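Flalldale Badminton
Home | Sessions | Gallery | Kit and shuttles | Contact

Gallery: sorting the kit

Posted 27th June by Bernadette Keane

The kit has been sorted for the summer. Everything went into white plastic bins with handle holes, and the shuttles were gone through as well, including the synthetic ones with the blue band marked PEAK.

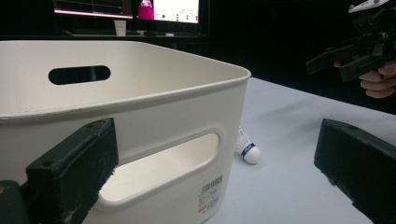

White storage bin, with the barcode label still on the side.

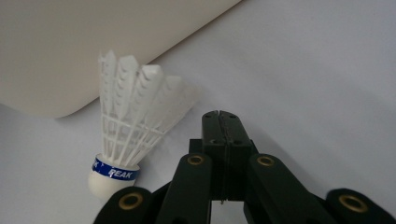 Cecilia Odoi and I did the shuttles first. They had been kept in tubes, carrier bags and the bottoms of people's racket cases, and there were some in the pocket of the net bag that I had forgotten we owned. We tipped the lot out and made piles: good enough for matches, good enough for practice, and finished.

For a synthetic shuttle the test is simple. Hold it by the cork and look down into the skirt from the open end. It should be round. If it has gone oval it will wobble, and no amount of squeezing will bring it back for long. Then look along the ribs for splits. A single broken rib can go in the practice pile. More than that and it is finished. Last, press the base with your thumb. If it moves where it joins the skirt, do not keep it.

Feather shuttles are fussier. A snapped feather means it goes to the beginners for serving practice, where it does not matter so much how it flies. The feather tubes have been put on the middle shelf, lids on, standing up. Please leave them there and do not lay them flat or put anything on top of them.

Eliseo Contreras took the rackets. He checked every club racket for broken strings and cracked frames and put a strip of masking tape on the handle of any that need work. Those have gone to Mavromatis for restringing and will be back before the juniors start again. If you pick up a racket with tape on it, it was missed, so please hand it to Eliseo and take another. Grips have been replaced where they were peeling. We bought the cheap towelling ones again as people seemed to like them last year.

Nets and posts

The nets were unrolled on the floor of the hall and looked over from end to end. The oldest has a hole near the middle that you could get a shuttle through, and Petrică Mocanu has taken it home to mend. The others only needed the tapes tied back on. Each net is now rolled up with its own cord inside it, which should stop the hunt for cords at the start of every session.

The posts are where they always were, behind the door. The one with the sticking wheel has been oiled. It still pulls to the left.

How the bins are used

The bins replace the cardboard boxes, which had gone soft at the bottom. They came from Koltbridge, and we chose them because they can be picked up easily by two people, or by one if they are not too full. Please do not fill them to the brim. They are meant to go under the shelf and they will not slide in if things are sticking out.

Practice shuttles go in the bin nearest the door.
Nets and cords go in the next one.
Cones, throw-down lines and bibs go in the one at the back.

Lost property is in a bag on the hook. At the time of writing it contains a grey hooded top, a child's left trainer, several water bottles and a pair of reading glasses in a hard case. Anything still there in November goes to the charity shop.

The cupboard key is on the usual board in the hall office, on tag 1442. Sign it out and sign it back in. Last winter it went home in a coat pocket 3 times, and each time the session started late.

What we got rid of

The finished shuttles, a bag of perished tennis balls that must have come with the hall, and a scoreboard with most of the numbers missing. The broken rackets were beyond repair and went to the tip. Maricruz Trujillo has kept the old leather holdall, with our agreement, as she thinks the zip can be fixed.

Still to do

The shelf needs another bracket on the right-hand side. The first aid box is short of plasters and the cold packs are out of date. Someone also needs to write out new labels for the bins. The printed stickers on the outside are only the shop ones and tell you nothing about what is inside. A marker pen and some white tape would be enough.

We need more practice shuttles before the autumn. A box of 12 tubes was ordered last time and it lasted most of the season, so the plan is to order the same again. If you would sooner bring your own, please use medium speed, otherwise the rallies are all over the place when they get mixed up.

Summer sessions carry on as normal on two courts. Bring indoor shoes and a drink. Racket hire is included for anyone trying it for the first time.

If you have club shuttles, bibs or a racket at home, please bring them back to any session and give them to Cecilia or me.

More in the gallery: Juniors' end of term | Repainting the court lines | Doubles night

Back to top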